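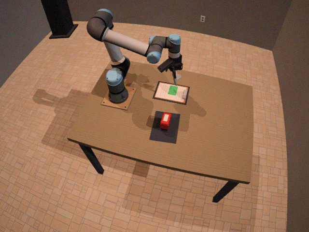

How a Robot Arm Practices on a Computer

Members of the Berkmont School robotics club write programs for a robot arm. Every program runs first in a simulator, a computer program that copies how real things move. The arm, the table and the red box are all drawn by the computer.

What are the joints for?

A joint is a place where the arm can turn. Your elbow is a joint. This arm has six of them, and each one turns around its own line, called an axis. For that reason it is called a six-axis arm. The long parts between joints are called links. The tool at the end is the gripper.

How does the arm know where to go?

The program gives it numbers. Each point above the table has three: one for left and right, one for forward and back, and one for height. The computer then works out how far every joint must turn to bring the gripper to that point. This sum is called inverse kinematics -- a long name for working backward from the hand to the shoulder.

What is the task?

The club's task this term is named Jarnik. The program must move the red box from the dark mat to the green patch in the tray. Nokuthula Le Roux, who is in fifth grade, split the job into short steps:

1. Move above the box.
2. Go down.
3. Close the gripper.
4. Go up.
5. Move above the green patch.
6. Go down and open the gripper.

Why run it so many times?

One good run can be luck. The club runs each program 100 times, and the computer shifts the box a little before each run. A program passes if it misses no more than 2 times. Annatjie Magagula, who teaches the club, keeps the results in a table with one row for each run. It now has 2,000 rows.

Words to know

Axis: the line a joint turns around.
Link: a stiff part between two joints.
Simulator: a program that copies how real things move.

The club meets on Wednesday in the Midomham building.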